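Key control for guarding teams — speaker notes
Last updated: December
701 shares 2 comments

Start slowly, let people finish getting their coffee. Thank the Donumen organisers for having me back, and say how good it is to see so many night-shift faces at this hour of the morning (some of you have come straight off a post, and I do notice, and I'll try to be kind with the lights).

So, keys. I asked for the keys slot. I've wanted to give a whole talk on keys for years, and every time I've been told that cameras or access cards would be a bigger draw, and every time I've ended up in the hallway afterwards talking to people about keys anyway.

Begin with the Nerkby audit. When we took over guarding at Nerkby we were handed a cabinet, a logbook and a warm handshake. The register listed 838 keys. We sat down with the previous supervisor's spreadsheet and the cabinet open beside us, and we could put our hands on 656 of them. Pause there and let them do the subtraction. I don't want to make fun of the earlier contractor, because I have run sites that would have looked every bit as bad if anyone had cared to check.

Ask for a show of hands: who has done a full key audit in the past year? Be gracious whatever the answer.

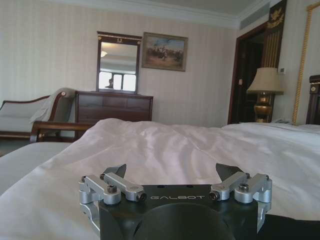

Galbot gripper and white duvet.

Where the missing ones go. In my experience they mostly haven't been stolen. They're in the pocket of a jacket in somebody's laundry basket, or on a cleaner's ring from two contracts ago, or the lock was changed and the old key was never struck off. The trouble is that from the logbook you can't tell those apart from the one that has gone somewhere it shouldn't, and a client's insurer won't want to hear that you've got a feeling about it.

Go through the handover next, and take my time, as it's the heart of the thing. At Nerkby the outgoing guard used to write "all keys present" at six in the morning and go home, and the incoming guard signed underneath. Lovely people, both of them. Neither had opened the cabinet. What we do now is a sealed ring for the rarely used keys, with a numbered tag, so you check one seal number and move on. The daily keys get looked at by both guards standing there together. It adds a few minutes and people grumbled for a fortnight, me included.

Mention labels here. Please don't write the door on the key! Use a code, and keep the code list somewhere other than the inside of the cabinet door. (Expect laughter. There's always someone who goes a bit pink.) 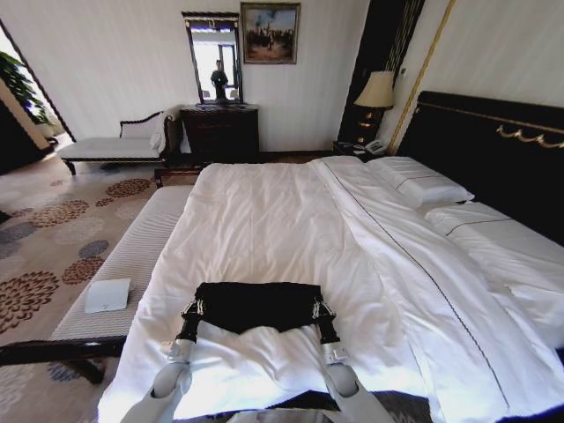
A guard at last year's session asked me whether all this wasn't a bit much for a small site with one officer on overnight, and said that stopping to sign out a key during an alarm response could cost time that mattered. I thought that was very fair and I've changed my own procedure since. Emergency keys now sit behind a break seal, you take them and go, and the writing up happens afterwards, before the end of the shift. The seal tells the story until the pen catches up.

Electronic cabinets. Somebody will ask, so get in first. We trialled the Draten cabinet and I liked it well enough. It logs who took what and it nags when something is overdue. It won't help you when a guard takes a ring out under his own code and lends it to the plumber, and it needs someone to look at the report. At Ní Mhurchú they had a cabinet sending overdue notices to a mailbox that belonged to a manager who had left. It had been sending them faithfully, poor thing, for months.

If you're running short here, skip the bit about master keys and go straight to lost keys. If there's time, say that master keys never leave the site, and that I would much rather walk a contractor to three doors than hand over the one that opens all of them.

Lost keys, then. The guard who rings you at 3 am to say a key is missing has done you a favour. Treat it that way, even when you've just been woken up. I once snapped at a young fellow over a gate key and I'm fairly sure the next loss on that site wasn't reported for a week. Get the facts, tell the client the same morning, and let them decide on rekeying with your advice in writing.

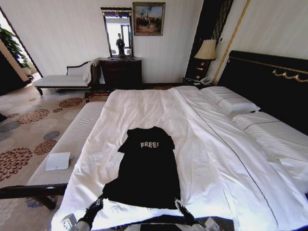
Black T-shirt on the bed, collar toward the headboard.

Wrap up with the homework. Pick one cabinet and audit it this month, with a second person and a fresh sheet of paper, and leave the old list in the drawer until you've finished. Write down every key that doesn't open anything.

Questions. Leave plenty of time, and repeat each one for the back row. The handover sheet is on the table by the door — take as many copies as you like.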